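Vilela two-arm kit, laundry tasks, tested at the Flullimholm workshop
Firmware as shipped in January. Overall score: 5 out of 15.

The Vilela kit is sold as a bench-top pair of arms for "light domestic handling." We set it on the task most buyers will ask about first: pick up a cloth, find an edge, put the cloth somewhere useful. The work surface was padded gray fabric. Wrist cameras were used on the grippers, with printed panels behind the work area.

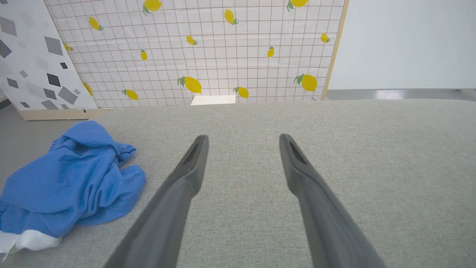
*Open fingers over the work surface, blue and white cloths at left.*

## Gripper

The fingers are thick, matte and round at the tip. Slim tips are the right choice for fabric, where the useful part of the target is a fold a few millimeters high. A crumpled cloth offers many such folds and most of them are wrong. The planner ranks candidates by height and takes the highest, which on a heap is usually the middle of the cloth.

Approach speed is conservative. The default hover before each descent is 7 seconds, adjustable down to 5, and the setting resets on power-up.
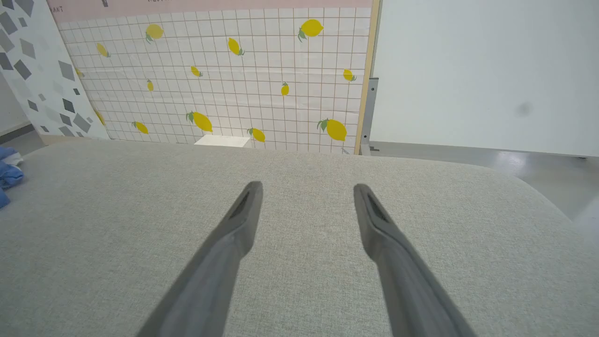
Lowering the hover made no difference to grasp quality in our runs. It did shorten the session, so we left it at 5 and re-entered it each morning.

## Two-arm work

Coordination is the weak point. One arm presses or lifts while the other waits for a clear view, and the waiting arm often waits too long. The Prastico controller we tried last year had the same fault and a worse interface. Cable routing on the Vilela is external, with enough slack for full wrist rotation. Plan for the loops when placing anything tall near the arms.

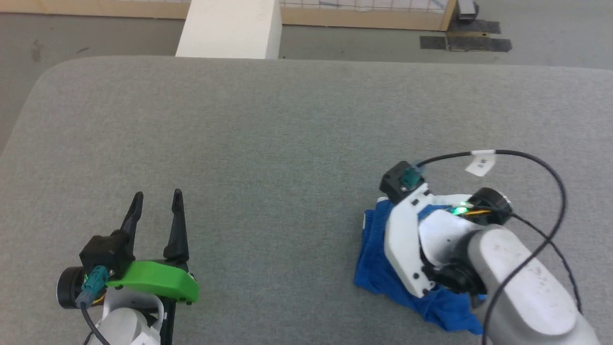 ## Edge grasps

A hem is the best case. It is thicker than the body of the cloth and it stays put when pinched. With a hem presented clearly, the kit is competent. With the hem buried, it regrasps until the operator steps in. The Pornura software add-on claims 95 percent edge detection. We did not reach that figure on rumpled cloth and would not buy the add-on for laundry alone.

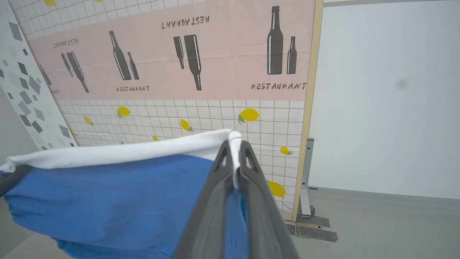

*Fingertips closed on a fold of white cloth, blue stitching just above the pinch.*

## Verdict

Suitable for teaching labs and for shops that handle flat textiles in a fixed position. Unsuitable as a household laundry machine at this stage. A person does the same job faster and does not need the hover setting re-entered. We will retest when the planner can rank folds by something other than height.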